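Teleoperation in der Simulation: Greifer schließt beim Vormachen immer zu früh

Lukian Hladun, 18. Oktober 2023

Ich nehme Vorführungen für eine Greifaufgabe auf: Der Arm soll das kleine gebogene Teil vom Tisch aufheben und in die graue Schale legen. Gesteuert wird mit einer 3D-Maus.
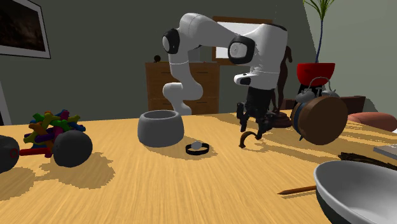

Simulierte Szene, Greifer über dem dunkelbraunen Teil

Von 300 Durchläufen kann ich 50 nicht gebrauchen. Entweder schließen die Finger, bevor der Greifer tief genug ist, oder ich schiebe beim Absenken das Teil weg. In der Simulation fehlt mir das Gefühl für die Tiefe, der Schatten auf der Tischplatte ist sehr grobpixelig und hilft kaum. Wie macht ihr das? Und kann ich die misslungenen Durchläufe trotzdem ins Training geben?

Tadhg Quinlan

Zwei Dinge haben bei mir geholfen. Erstens eine zweite Ansicht, seitlich und knapp über Tischhöhe, als kleines Fenster neben der Hauptansicht. Damit sieht man den Abstand der Fingerspitzen zur Platte. Zweitens die Geschwindigkeit in z-Richtung auf ein Viertel begrenzen, sobald der Greifer unter 10 cm ist.

Die misslungenen Durchläufe würde ich beim reinen Nachahmungslernen weglassen. Ausnahme: Du greifst daneben, fährst wieder hoch und triffst beim zweiten Mal. Solche Korrekturen sind nützlich — dann aber den Fehlgriff selbst herausschneiden und erst ab dem Hochfahren verwenden. Bei uns blieben von 1.648 Aufnahmen am Ende 862 übrig, und das Ergebnis war besser als mit allen.

Prüf auch, ob Bild und Greiferbefehl denselben Zeitstempel haben. Bei mir lag der Befehl einmal mehrere Bilder vor der Kamera, das sieht dann genauso aus wie zu frühes Schließen.

Roltwood

Nimm eine VR-Brille, mit der Maus wird das nie was.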